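Stistness Kitchen Pack for the Zernen Simulator

If you train two-handed robots on kitchen chores, you know how much of the week goes into setting the table, so to speak. Somebody has to model the bowl, fix the collision mesh on the bowl, then fix it again when the fingers sink into the rim. The Kitchen Pack does that part for you. It's a library of 370 ready-to-load household items with 6 countertop layouts to put them on, and we've had a great time building it!

Every item comes with its own mass, friction and grasp settings. Handles are real openings, so a finger can go through them. Anju Upadhyay spent most of July on the woven baskets alone (ask her about rims sometime), and they're now the things we load first when we show the pack to visitors.

The marble layout is a favorite for two-arm work. It gives you a basket, a big white bowl, a wooden cutting board and a tomato on a blue placemat, all within a pretty tight space, so both hands have to share the counter and plan around each other.

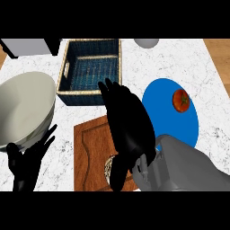 What you get

370 items, with textures and collision meshes
6 countertop layouts, including marble
3 lighting setups per layout
A head-height camera view, plus any extra views you want to add
Start-position shuffling for every loose item
Updates for 365 days from download

Hands and arms

The pack works with any hand model you can already load in Zernen. Ekkachai Bunnag tests each release with multi-fingered hands, and the sample scripts are his. Simple two-finger grippers load fine too, though the finer finger settings won't do much for them.

Good to know

Food items are rigid in this version, so you can pick and place a tomato but you can't slice one. Soft items are being worked on now. Large layouts with all extra views turned on will slow down an older graphics card; turn off the views you don't need and it picks right up.

Questions about setup go to Angelica Sison on the support desk, who answers fastest on Thursday mornings.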